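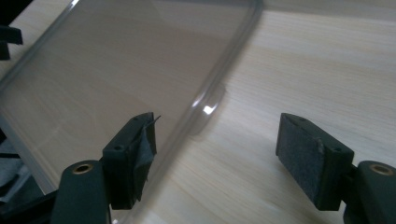
Trois mois avec le plateau transparent Fleltham, et je ne le range même plus

Partages : 14 — Commentaires : 11

J'avais commandé ce plateau en février pour une seule chose : poser mes pelotes et mes petites pièces tricotées pendant le montage, sans tout retrouver par terre au premier coup de coude. Depuis, il a servi à trier des boutons, à faire lever des boules de pâte, à transporter six verres jusqu'au jardin, et je crois bien que c'est l'achat dont je parle le plus à mes amies (elles n'en peuvent plus, je le sais).

Pour situer : c'est un grand plateau en plastique transparent, rectangulaire, aux coins bien arrondis, avec un rebord relevé tout autour. Il fait partie de la gamme Meltis de chez Fleltham et il se vend seul ou avec la boîte assortie, sur laquelle il se retourne pour servir de couvercle. J'ai pris le plateau seul, puis la boîte trois semaines plus tard, évidemment.

Ce qui me plaît d'abord, c'est qu'il disparaît. Sur ma table en bois clair on ne voit presque que le bord, et le veinage continue dessous, à peine plus gris. J'ai un petit appartement, la table du séjour sert à tout, et un objet de cette taille en couleur m'aurait agacée au bout de deux jours. Lui, je l'oublie. Trop, parfois : j'ai posé un livre à cheval sur le rebord en croyant la place libre, et ma tasse a failli y passer !

Le rebord, parlons-en. Il est assez haut pour retenir des anneaux marqueurs ou des perles, et assez doux pour qu'on attrape le plateau à pleine main sans se scier les doigts. J'avais avant un modèle Bailly, très joli, à angles droits, et les miettes se logeaient dans les coins avec une obstination rare. Avec l'arrondi, un coup d'éponge et c'est fini.

Côté usage tricot, j'ai suivi tout le patron Pullovance dessus, les deux manches, le col et les 221 mailles de l'empiècement que j'ai recomptées plus souvent que je ne voudrais l'avouer. La grille imprimée se glisse sous le plateau, on la lit au travers, et les aiguilles restent dessus. C'est bête comme tout et ça m'a changé la vie. Le papier ne bouge plus, ne se tache plus, et je peux mettre le tout de côté à l'heure du dîner sans rien déranger.

Les défauts, quand même. Le plastique marque : au bout de trois mois le mien a de fines rayures au centre, visibles surtout le soir sous la lampe. Les traces de doigts aussi, et il prend la poussière si on le laisse debout contre un mur. Il glisse un peu sur une table cirée — j'ai collé quatre petites pastilles en silicone dessous et je n'y pense plus. Je ne le mets pas au lave-vaisselle, la notice le déconseille et je n'ai pas eu envie de vérifier.

Quant à la solidité, il plie légèrement quand on le porte chargé d'un seul côté. Avec une carafe pleine, je tiens à deux mains, bien au milieu. Rien n'a cassé ni fendu, y compris après une chute sur le carrelage un samedi matin.

Je l'ai payé 10 euros en promotion et je le rachèterais au prix normal. D'ailleurs j'en voudrais un deuxième, plus petit, pour l'entrée. Si quelqu'un sait si la gamme existe en format carré, je suis preneuse !

Partager cet avis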